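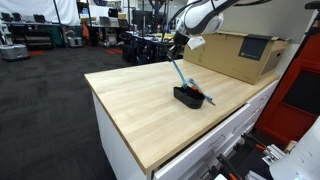

Kondix Bench is a tabletop manipulation kit sold by Canier, a robotics supplier based in Skultevstead. It consists of a mounting set for a robot arm, a two-finger gripper, control software and a case of small household and workshop objects used for practice tasks. The kit is aimed at university labs and company training rooms that already own an arm and want a ready set of exercises. One group of exercises covers slim objects kept in open holders, such as a tool with a light-blue handle standing in a small black container with rounded ends, where the gripper has to meet the top of the handle while a second tool leans on the rim beside it. Other groups cover stacking, sorting and opening drawers.

History

The kit grew out of a teaching project led by Yolandi Motaung and Hrvoje Papadopoulos, who wanted students to spend less time building fixtures. Canier took over the design and put the first version on sale in May. A revised version followed on 29 July 2023, with a stiffer base plate and a new software installer.

Contents

The standard kit has 50 practice objects, a base plate, a cable guide, the gripper and a printed task book. The arm is not included. Mounting brackets are supplied for 6 arm models, and adapters for others can be ordered separately. The base plate bolts or clamps to a table. The gripper handles loads of up to 700 grams – enough for every object in the case.

Software

The control software runs on a desktop computer and records joint positions and gripper state during each attempt. Tasks can be run from a script or by an operator guiding the arm remotely. Recordings are saved in an open format. A yearly service plan, named Shabalala, adds phone support and replacement objects.

Price and reception

The kit is listed at $1,289, without the service plan. Reviewer Nathalie Lachance found the task book clear and the objects well chosen, but wrote that the cable guide was too short for larger arms. Leonidas Pappas, who teaches an introductory course with the kit, reported that setup took one afternoon. Blair Chisholm criticized the lack of spare gripper pads in the standard case – these are sold only in packs or through the service plan.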